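An Afternoon at the Lana Open House

I had been meaning to get out to Ratside for years, and in July I finally did. Lana, the packaging firm that took over the old Fusteo mill, opens its doors one afternoon every summer, and my neighbor Firdevs Polat talked me into going along. We took the 4 o'clock tour (the earlier ones were full) and I'm so glad we did!

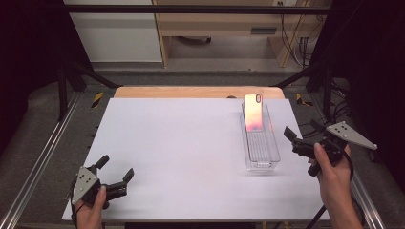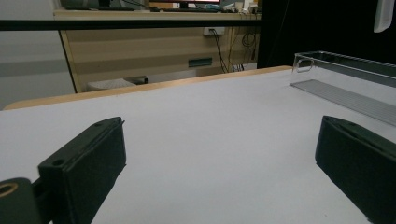
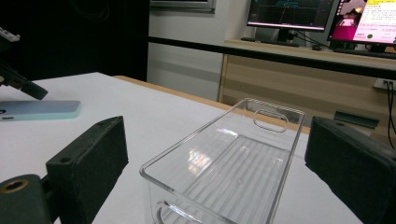 Our guide was Arvid Nordin, who has worked in the building for 16 years and clearly loves every brick of it. He started us off in the old dye house, where the floor still slopes toward the drains and you have to mind your step. From there it was up to the drawing office — long windows, a lovely breeze, and a view clear across the river to the Bansal orchards.

I could have stayed up there all day. There's a wall of the old order books, and Arvid let us turn the pages of one. Somebody had ordered 756 hat boxes in a single season, all of them in green, and we spent a good ten minutes wondering who on earth wore all those hats.

The cafeteria was open to visitors too, and the plum cake was very good, though the coffee had been sitting a while. Firdevs bought a tin of ginger cookies for her sister and then ate most of them on the way home.

If you go, take the 518 bus from the station and get off at the bridge, not at the mill stop, which leaves you on the wrong side of the fence. Wear flat shoes. The stairs to the drawing office are steep, and the elevator only goes as far as the second floor.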